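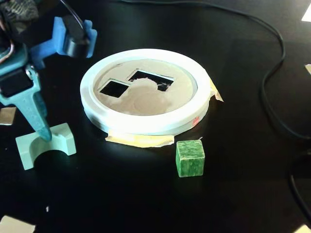

Recovering From a Downward Overload Fault on the Block Insertion Station

Applies to: Ondico tabletop arms running the Wimico controller at the Giltness training laboratory.

A downward overload fault occurs when the gripper finger is driven against a block, the tray base or the tabletop and the servo cannot reach its commanded position. The controller stops the motion program and displays the message "Load limit, descent." The arm does not go limp. It continues to hold its last position with full torque, and the finger may be pressing on the surface below it with considerable force.

Most faults of this type on the insertion station have come from one of two causes. Either the tray has moved from its taught position, or the finger has slipped in its mount and now sits lower than the controller expects. Operators should check for both before restarting, even when the first check finds a problem.

Safety

Keep hands out of the tray until torque has been released. A finger that is held under load can spring sideways when the load is removed, and the tapered tip is narrow enough to cause injury. Do not attempt to pull a block free from under the finger. Eye protection is required for the whole procedure.

Releasing the arm

1. Press the stop button. Do not clear the message yet.

2. Hold the arm by the upper link, well above the wrist, and support its weight. Keep your fingers clear of the wires at the wrist.

3. Select Release Torque on the controller. The arm will become heavy at once.

4. Raise the arm by hand until the finger is clear of the tray rim, then move it toward the rear of the table and set it in the rest position.

5. Wait 60 seconds before touching the servos. If a servo housing is still hot after this time, tag the station out of use and report it.
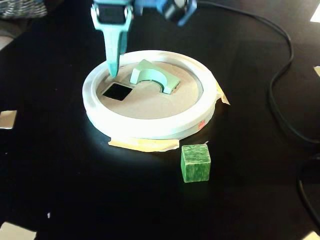
Finger lowered to or just above the tray base near the square opening. The green cube is on the table in front of the tray.

Checking the tray

Press lightly on the rim from each side. The tray should not slide or rock. Look at the masking tape at the front and at the right side. Tape that has crumpled or lifted must be replaced with new strips; pressing old tape back down is not an acceptable repair.

Inspect the edges of the openings in the base. A ragged edge can catch a block and hold it at an angle, and the next descent will then end early. Replace the base if a block no longer drops through under its own weight.

Checking the finger

Examine the screw at the finger joint and tighten it if necessary. Look for cracks along the finger. With the arm in the rest position, read the finger servo value on the controller. The reference value for this station is 1,229. If the reading differs, follow the Czerwiński zeroing procedure posted beside the controller before going further.

Make sure the long black cable lies off to the side of the tray and has enough slack for the full reach of the arm.

Returning to service

Clear the message, restore torque and run one descent at low speed with no blocks in the tray. Keep one hand at the stop button throughout. If the fault returns, do not raise the load limit. Leave the arm at rest with the power off, and enter the fault in the station log with the servo reading and the condition of the tape.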